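Arcade > Fighting Cabinets > Inspection
Search this site Go
February - posted by Stallow Arcade Desk

Kuvitz two-player cabinet, pre-opening check

1. Coin door lock: OK.
2. Joysticks, both sides: OK. Player 2 diagonal sticks slightly - recheck Monday.
3. Buttons: 100 presses each. Heavy kick missed 2.

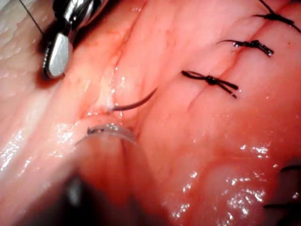

4. Monitor: warm up 30 minutes before judging color. OK.
5. Volume: set to 76. Left speaker buzzes on character select.
6. Power cord and ground: OK.

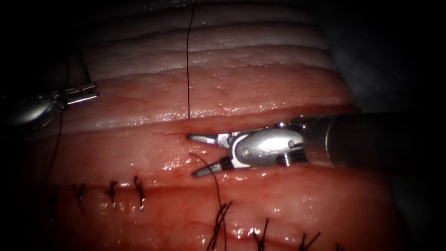 Incision line with stitches along the lower fold, two instruments

7. Hundinlow board revision: label missing, fail.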